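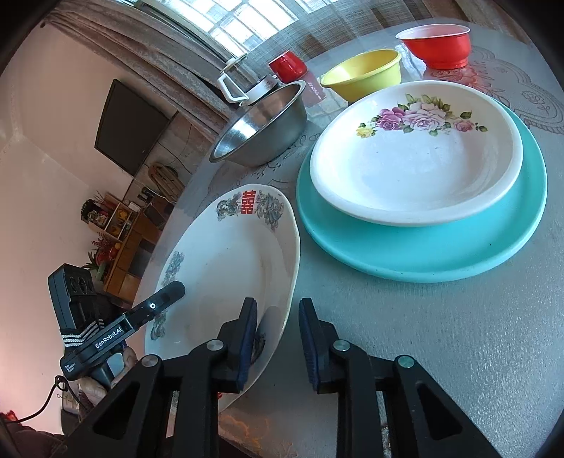
Kitchen and Dining Room Helper, Part Time

Julora is hiring a part-time helper for a guest house on Serrano Street. The job is mostly dishes: clearing the round table after meals, washing up, and putting everything back in the cabinets. We host family dinners and small wedding parties, and a good share of our tableware is older than the people using it.

Hours and pay

Two shifts a week to start, with more during wedding season in January. Shifts run from late morning until the dining room is closed up. Pay is hourly and goes out every second Friday. You get a meal on each shift.

What you will do

Clear the table and sort the dishes before anything goes to the kitchen. Plastic bowls can be stacked together. Porcelain is carried one piece at a time, with both hands if it is one of the big pieces.

Wash the double-happiness porcelain by hand in warm water with a soft cloth. Do not use scouring pads on it. The dragon and phoenix patterns are on the rim, and the color wears off if you scrub.

Wash and dry the steel bowl and the glass kettle. The kettle base stays out of the water. Wipe it with a barely damp cloth and unplug it first.

Wipe down the table cover and dry it so it doesn't streak. Check the chairs while you are there.

Set the table for the next group from the list on the kitchen door. Dulce Ventura writes the list and can tell you which plates go with which menu.

The large white pieces with red double-happiness characters come out for weddings and engagement meals. The rose-patterned ones are for every day.

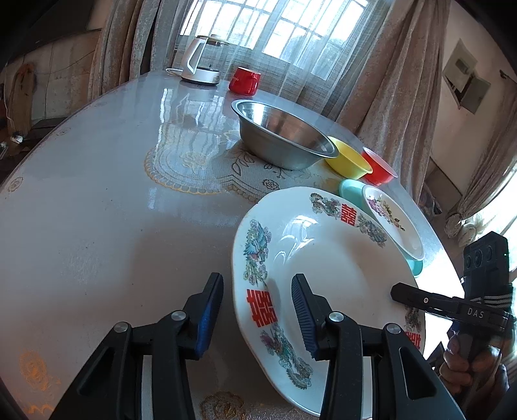 What we are looking for

You should be careful with breakable things and able to stand for a full shift. You need to be able to lift a full dish crate. Restaurant experience helps but is not required. Basic English or Spanish is fine. If something chips or breaks, tell Dulce the same day. It does not come out of your pay.

The guest house opened in 1977 and there is no dishwasher.

How to apply

Write a few lines about yourself and the days you can work, and drop the note off at the front desk, 709 Serrano Street, addressed to Fulgencio Figueroa. A resume is welcome if you have one. We will ask you to come in for a paid trial shift.

Applications close 11/08/2026. The person hired will train with Araceli Ponce for the first two weeks.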